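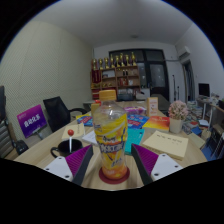 4. Drinks, mugs and coasters on the shared table

The tables in the Kendness reading room have a light wood-grain top. Please follow these steps each time you sit down with a drink.

4.1 Take one coaster from the rack beside the door. The round dark red ones are for bottles and mugs. The large square ones are only for the teapot.

4.2 Put the coaster on a flat part of the table, at least 9 cm from the nearest book or notebook. Do not put it on top of a booklet, also if the booklet is old.

4.3 Stand the bottle upright in the middle of the coaster. Close the screw cap fully after every drink.

4.4 If you use a mug, turn the handle to the side where nobody is writing. A mug without a drink may hold pens or wrapped sweets.

4.5 Lay the books flat, with the cover up. Thick books go at the bottom when you must make a pile.

Note: The books with a number on the back belong to the room. The catalogue has 1,541 titles at the moment, and Rosine Hamel keeps the list. Your own notebooks should have your name inside the cover.

Caution: Do not wipe the table with a very wet cloth. Water can enter at the joint between two tables and the edge will swell. Use the dry cloth first, then the damp one.

4.6 Before you leave, return the coaster to the rack and take your bottle with you. Bottles which stay on the table are removed on Wednesday evening.

If a coaster is broken or sticky, give it to Loïc Collet at the desk. For closing the room, see section 5.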